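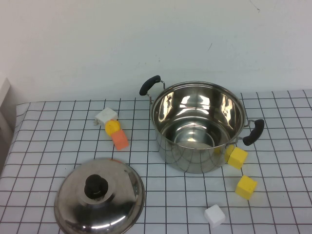
Getting Stains Off Stainless Steel Pots
Kitchen Tips, May 2023

The cloudy white marks in the bottom of a pot are mostly from minerals in the water. In Cuvesside our water is very hard, so I see them every week. Pour in one part white vinegar and three parts water, warm it gently for 15 minutes and leave it to cool. Then wash as usual.

Burnt porridge or rice
Cover the burnt part with water and add two spoons of baking soda. Let it simmer for seven minutes, then scrape with a wooden spoon. Please do not use steel wool, it leaves grey lines which stay forever.

Rainbow colours
These come from too much heat and they do no harm. A little lemon juice on a soft cloth takes them away.

Salt
Add salt only when the water is boiling. Grains that lie on the bottom of a cold pot can make small pits.

Lids
Wash the rim of the lid also on the inner side, where the grease collects. Check the screw of the knob every February or so, and tighten it by hand.
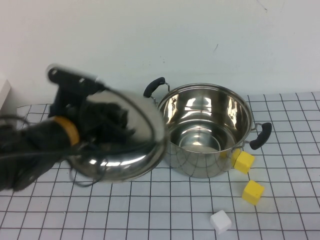 Stainless steel lid and pot

Dry everything with a cotton towel straight after rinsing.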